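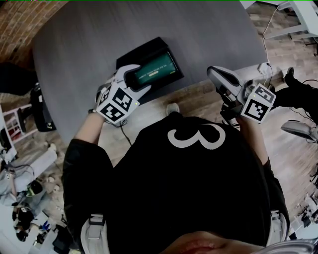 allach-scores

Score files and a small set of scripts for the Allach indoor five-a-side league, all seasons we still have paper for. Started because the old spreadsheet got too big and kept losing formulas. Teams write results on the sheet at the desk, the sheet gets typed in, the scripts make the tables. Shirt numbers matter more than you'd think: a big white 3 on a black back is easy to read from the far side of a hall, a thin red 3 on dark blue is an 8 half the time, and that's where most of the bad rows come from. So the player column is the shirt number as written, and names are not stored anywhere.

What's in here

results/ - one CSV per season, one row per match
goals/ - one row per goal, linked to results by match_id
teams.csv - team names incl. the old spellings
scripts/ - table maker, checker, one converter for the old files
notes.txt - everything odd I found while typing, unsorted

Size

675 matches. Goals file is bigger, a bit over 2000 rows, and it's not complete. First seasons only have final scores, no scorers. Don't compute top scorer lists from those, they'll come out empty or wrong.

Columns, results

match_id - season plus running number
round - as on the sheet
home, away - short codes, see teams.csv
home_goals, away_goals - integers
status - played, forfeit, abandoned
comment - free text, mostly blank

Columns, goals

match_id
team
shirt - text, NOT a number, some teams have 01 and 1 on the same squad
minute - often blank, people forget
own_goal - y or blank

Forfeits are 5-0 by league rule and have no rows in goals. If you sum goals per team from both files you'll get differnt totals. Not a bug.

Team names

Plonimov played two seasons as Plonimov II, then dropped the II when the first team folded. I kept one code for both, PLO. Chávez has an accent and the old files have it broken in three different ways, converter fixes the ones I know. Files are UTF-8 now. If your spreadsheet shows garbage, pick UTF-8 in the import window, don't save over the file.

Running it

You need Python 3, nothing else.

python scripts/check.py
python scripts/table.py --season 4

check.py first, always. It prints rows where the goals don't add up to the result. Currently 20 of those, all listed in notes.txt, all wrong on the paper too, leaving them.

table.py sorts by points, then goal difference, then goals scored. Head to head is not in yet. Two seasons ended level on all three and for those the order of the tied teams is alphabetical, so don't trust it.

Known problems

- season 2, round 7: sheet missing completely
- Wednesday make-up games have the original round number, so rounds aren't in playing order
- minute sometimes runs past the end of the match, clock was left on at half time
- abandoned games keep the score at the whistle and count zero points for both, might change

Sending fixes

Open an issue with the match_id and what it should say. Photo of the sheet helps alot. Please no bulk reformatting of the CSVs, I can't review that.

Next update February, when the indoor season is typed in. Derik cup games are a separate thing and will go in their own folder, format still open.

License

Data CC BY 4.0, scripts MIT.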